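Home » Interviews » The two-person app that wants you to lock your notes and forget the password

Charmaine Gumede apologizes twice before we have even said hello properly, once for the barking dog and once for being four minutes late, and then she talks for the better part of an hour with so much good cheer that I end up with far more in my notebook than I can use. She is one half of the team behind Comum, a small privacy app that lets a group of people keep shared notes that even the company running the server can't read. The other half is Szabolcs Hegyi, who joins us from his kitchen and mostly lets her do the talking.

Comum began, she tells me, with a recipe collection and a family argument. "My aunts were all sharing everything in one big public folder, and I mean everything. Recipes, yes, but also the code for the garage and my grandmother's insurance papers. I said, you can't do that, anyone with the link can see it. And they said, well, who would look?" She laughs. "I didn't have a good answer. I just knew I didn't like it."

She and Hegyi had worked together at Ikbridge, a company that made backup tools for dental offices (a gentler line of work than it sounds, she promises), and they had both come away with the feeling that encryption was being sold to people who already understood it. Everybody else got a lecture.

"We had a screen at the old job that asked you to pick a key length," says Hegyi. "A dentist does not want to pick a key length. I would not want to pick a key length either, if I came home tired."

So in Comum there is very little to pick. You make a group, you invite people by standing next to them and letting one phone read a code off the other, and from then on the keys live on the phones. There is no password at all in the ordinary run of things, only a recovery sheet that you print and put in a drawer.
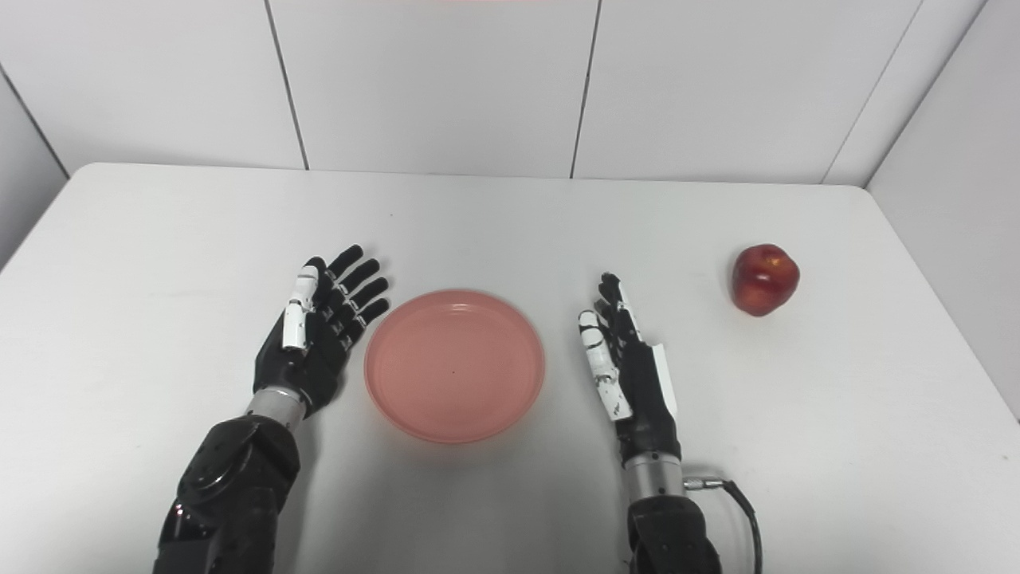
I asked what happens when somebody loses both the phone and the sheet, and for the first time Gumede slowed down a little. Their answer is that any 2 members of the group, acting together, can let a person back in. It took them most of a year to get that part right, and they had help from Roya Jalali, a cryptographer who reviewed the design and sent it back with 219 comments.

"I printed them all out," Gumede says. "I still have them in a binder. Some were commas, bless her, she can't help herself. But five of them were serious, the kind where you read it and go make yourself some tea and sit down for a while."

The worst of the five had to do with old members. In the early version, a person who had left a group could still have been used to approve somebody's return, if an attacker got hold of their old phone. Now every departure changes the group's keys, and the old phone is no good for anything of the kind. Hegyi rewrote that section himself, twice, and says he is fonder of it than of anything else in the app.

We got onto the harder subject too, the one that comes up whenever a tool like this one gets a little attention. What about people who use it to hide something ugly? Gumede doesn't brush the question off. She says she has gone back and forth on it, and that she has friends who think she is wrong.

"I can't build a door that only opens for nice people. I've tried to imagine it, I really have, and I don't know how you'd do it. What I can do is keep the groups small, so it's no use for blasting things out to thousands of strangers. And if a member reports something to us, they can choose to hand over what they saw, and we act on it."

Money is tight but steady. They charge families nothing and ask a modest yearly fee from small offices, and their first paying customer, a bookkeeping firm called Barua, is still with them. An Android update is planned for October, with larger type and a way to move a group to a new phone without reprinting the recovery sheet, and Hegyi would like to publish the server code around the same time if he can get the documentation into a state he isn't embarrassed by.

And the aunts? They did move over in the end, all but one, who still emails her recipes to everyone she knows with the whole family on copy. "She makes the best fish stew of any of them," says Gumede, "so I'm not going to be the one to tell her to stop."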